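The Great Photo Cleanup, part whatever

So I finally did it. I spent most of August sorting out the family photos, all of them, going back to the shoebox my mom kept under the stairs in Aston. I figured there'd be 4000 or so on the old hard drive. Ha! There were that many from one cousin's wedding alone (I'm exaggerating, but not by much).

My first rule was no looking at things twice. Keep it or dump it, move on. That lasted until I hit the lake house folder and lost an entire evening to my uncle's mustache.
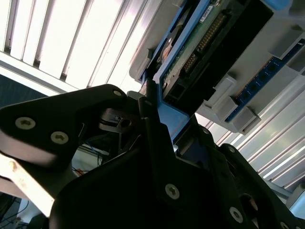

Hammad Naqvi wrote in after my last post to say I'm going at this backward: sort by person first, dates later, and let the relatives fight over the leftovers. He did his that way and ended up with 330 pictures he really loves.

I tried it his way for a week and I have to admit it's faster. The trouble is the group shots. Do you put a picture of nine people in nine folders? I made one called Everybody and threw them all in there – problem solved, kind of.

The scans are a whole other story. I sent 153 slides off to Gerlach and they came back so crisp I could read the cereal box on my grandmother's counter. Worth every penny. Two were upside down, but my dad probably took them that way.

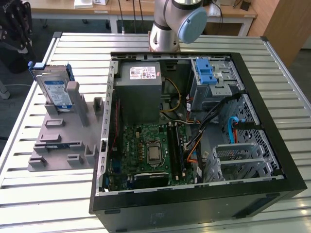
Then there's naming. I used to let everything stay as a string of numbers, and I'm paying for it now. These days it's year, place, who, and that's all. My sister wants to add the weather. She can add the weather.
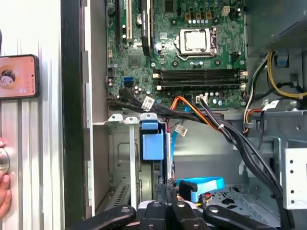
Backups are where I get preachy. I keep 2 copies at home and one at my sister's place, and I update hers whenever I go over for dinner. You don't need a fancy machine for any of this, either. I'd been telling myself I should get more memory before I started, but looking at old pictures just doesn't ask for much. Spend the money on the slides.

Next up is the box of video tapes. I haven't even opened it yet.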